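Drukirgate Softball Club

Drukirgate Softball Club is a slowpitch softball club that plays out of Wastard Park, and I've been writing up its entry for this wiki on and off since May. I played second base there for five seasons (badly) and I've kept score for longer than that, so take my fondness as declared. Where I've relied on memory I've tried to say so.

History

The club began as a workplace side from the Semeniuk cannery. The first players were night-shift packers who finished at 6 a.m. and went straight to the park, and the early games were over before most of the town had eaten breakfast. Larysa Hnatiuk, the first captain, wrote the original rules on the back of a shift roster. A photocopy hangs in the clubroom, and rule two still says that anyone who argues a strike call buys the umpire a coffee.

When the cannery closed, the team kept going and opened its membership to the whole neighbourhood. It joined the Vornura District League the following summer and lost every game but one. I've seen that season given as winless in a couple of places, including an older version of this page. The scorebook shows a 5-3 win over Vornura Reserves in the last round, so I've corrected it.

Home ground

Wastard Park has one proper diamond and a second, rougher one that people use for practice. The main diamond faces the wrong way for evening games, and any left fielder will tell you about the sun! The club changed its colours from white to dark green partly for that, as the old shirts were murder to pick a ball out of late in the day.

The stand holds very few people, but the grass bank along the third base line is the better spot anyway. The record crowd is 938, for a league final against Vornura. I was there and couldn't see a thing past the fifth inning, so I'm going by the gate tally.

Teams

There are three sides at the moment: an open team, a women's team and a mixed social team that doesn't train much and has more fun than the rest of us. Benedita Patrício coaches the women's team and also pitched for it until her shoulder gave out. Under her they've won the league twice, both times from third place on the ladder going into the playoffs. Her teams bunt in practice even though bunting isn't allowed in slowpitch - she reckons it teaches soft hands, and I've given up debating it with her.

The social team plays a shortened game of five innings. Players bring their own gloves, though the club has a bin of loaners that smell exactly how you'd imagine.

The Semeniuk Plate

Once a year the club plays its former members for the Semeniuk Plate, a real dinner plate from the cannery lunchroom, chipped on one side. The old players get an extra outfielder and tend to need two.
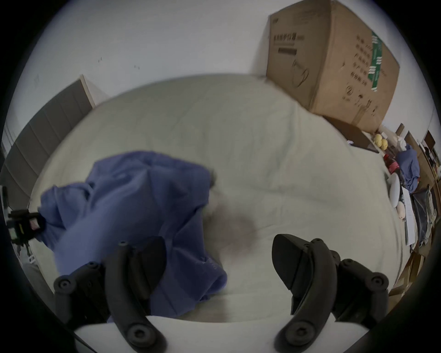 The Plate game has its own odd customs. The losing captain keeps the plate over winter, the theory being that looking at it every day is the punishment. Home runs over the creek count as outs, a rule brought in after three balls were lost in a single inning and the game had to stop while someone drove to the shops. Larysa Hnatiuk has thrown the first pitch every year except the one when she was in hospital, and that year she listened in by phone and complained about the batting order.

Records

The scorebooks are complete apart from two seasons that went missing in a clubroom flood. I've left those rows blank in the results table and would love to fill them in. If you have a clipping or an old fixture card from either one, please leave a note on the talk page and I'll add it.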